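Keep the small hall open on weekday mornings

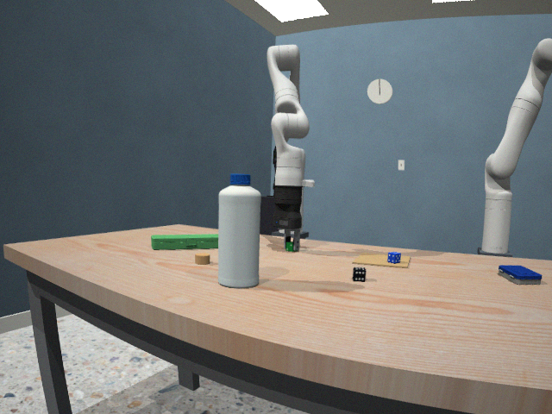
I have been going to the Liapis Hall on and off since I was a girl in plimsolls, so you will forgive me if I go on a bit about the plan to shut it before noon on weekdays. The argument, as I understand it from the letter that came round in June, is that the mornings bring in very little money and that the big room costs a good deal to heat. Both of those things are quite true, and I don't want to be unfair to Davoud Naseri, who has kept the place going on next to nothing and who answered every one of my questions with great patience, even the silly ones.

But money taken at the door is a funny way to measure a morning. The Friday tea and dominoes lot pay 70 pence each and stay until they are asked to leave (and sometimes a bit after that!). The toddler group pays hardly more. Put them together and you might get 40 people through the door, many of whom would otherwise see no one until their families came home from work. Evening badminton pays far better, I know, and I am very fond of badminton, but the players have cars and could get to Zostutel if they had to. My neighbour Chin-lung Lo walks with two sticks and could no more get to Zostutel than to the moon.

What I would like to see tried first is something much smaller. Heat the side room only, and leave the big one cold until the afternoon. Ask the morning groups to pay a pound, which I am sure most of them would do gladly if somebody simply asked. And let us have the roof fund, all £937 of it, talked about in the open, so that we know whether it really can't be touched.

There is a meeting at 4 o'clock next Friday in the side room. I shall be there with a cake, and I do hope some of the evening people will come along too and hear what the mornings are like.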